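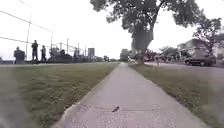

# Hullon: path-following for small pavement robots

Hullon is a visual navigation method for small wheeled robots that travel on pavements and paved footpaths. It takes one forward-facing camera image and returns a short steering plan. It doesn't use a map or GPS.

This repository holds the training code, the evaluation scripts and the Breltach split, which is the set of outdoor sequences used for the results below.

Maintainer: Aurelio Barajas

## Method

An image encoder feeds two heads. The first predicts the left and right edges of the path in image space. The second predicts five waypoints in the robot's own coordinates. The edge head is only used in training. Removing it at run time makes no difference to the waypoints and saves memory.

Training is in two stages:

1. Train the encoder and edge head on the labelled frames.
2. Add the waypoint head and train everything on the driven sequences, with the recorded route as the target.

Stage 2 needs the checkpoint from stage 1. Starting stage 2 from scratch does run, but the waypoints drift towards the kerb on long straights.

## Data

| Part | Contents | Size |
|---|---|---|
| `edges/` | single frames with hand-drawn path edges | 3,000 |
| `drives/` | driven sequences with recorded routes | 500 |
| `test/` | held-out sequences | 181 |

All sequences were recorded in June, in daylight. There is no rain, snow or night driving. Split by location, never by frame, if you make your own test set. Neighbouring frames are nearly identical and will inflate the score.
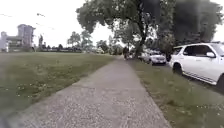 Edge labels follow the line between the hard surface and whatever is next to it. Annotators drew each edge as a polyline from the bottom of the image up to the point where they could no longer place it with confidence. On a stretch like this one, with grass on both sides and a fairly straight boundary on the left, two points per side are often enough. The parked cars stand beyond the right-hand grass strip, so they have no effect on the label. People on the path are not labelled either, including distant ones like the figure in dark clothing, and an edge hidden by a person is drawn straight through.

## Results

A test sequence counts as passed if the predicted waypoints stay inside the labelled path for its full length.

| Model | Passed (of 181) |
|---|---|
| Espinoza baseline (edges only) | 118 |
| Hullon, stage 2 only | 131 |
| Hullon, both stages | 157 |

Most of the remaining failures are at driveways, where the path surface carries on into the road with no visible edge. A smaller group comes from low sun.

## Running it

```
pip install -r requirements.txt
python train.py --stage 1 --data edges/
python train.py --stage 2 --data drives/ --init stage1.pt
python evaluate.py --data test/ --weights stage2.pt
```

The Stavero config (`configs/stavero.yaml`) sets the camera height and tilt for our robot. Change both before using another platform. Waypoints are in metres and the time step is 200 ms.

## Known problems

- `evaluate.py` reads the whole test set into memory.
- The edge viewer crops the top of the image on small screens.
- Stage 1 checkpoints saved before the encoder change won't load. Retrain them.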